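1/ ok so the Mersha cell went down again last night and I said I'd write it up. thread, typing fast, sorry

2/ setup if you're new: two arms, one white table, clear sheet on top. job is passing thin green strip from one gripper to the other. sounds like nothing. it is not nothing

3/ cycle 1,293. left arm reports "part held", right arm closes, also reports "part held". both start to back off. neither one lets go

4/ strip stretches, then snaps. force limit on the right arm should of tripped way before that. it didnt. protective stop came 2 seconds late

5/ no one inside the guarding, no one hurt. still counts as a safety stop in my book and I logged it as one

6/ first guess was worn finger pads. swapped em. same thing 22 cycles later

7/ second guess, the release signal. bingo. Vendance handshake was waiting on a bit that the Porketti update renamed in October. old name still there, just never goes high. so "released" never comes and the timeout lets the move run anyway

8/ the timeout letting the move run is the part that bugs me. a missing release should be a hard stop. every time. who set that default

9/ and the force limit? somebody (me) raised it for a stiffer part and never put it back. yep

10/ both grippers on the strip at the handoff, the spot where it all goes wrong:
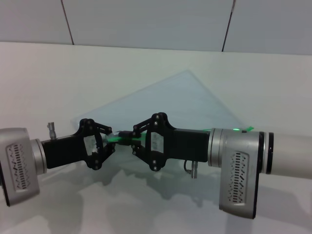

11/ fixes so far: bit remapped, timeout now = stop, force limit back down, limit is on the startup checklist

12/ running slow speed til we get over 3,000 clean handoffs. Zornetti wants it back at full rate sooner. they can wait

13/ if you run the same handshake go check your bit names. today pls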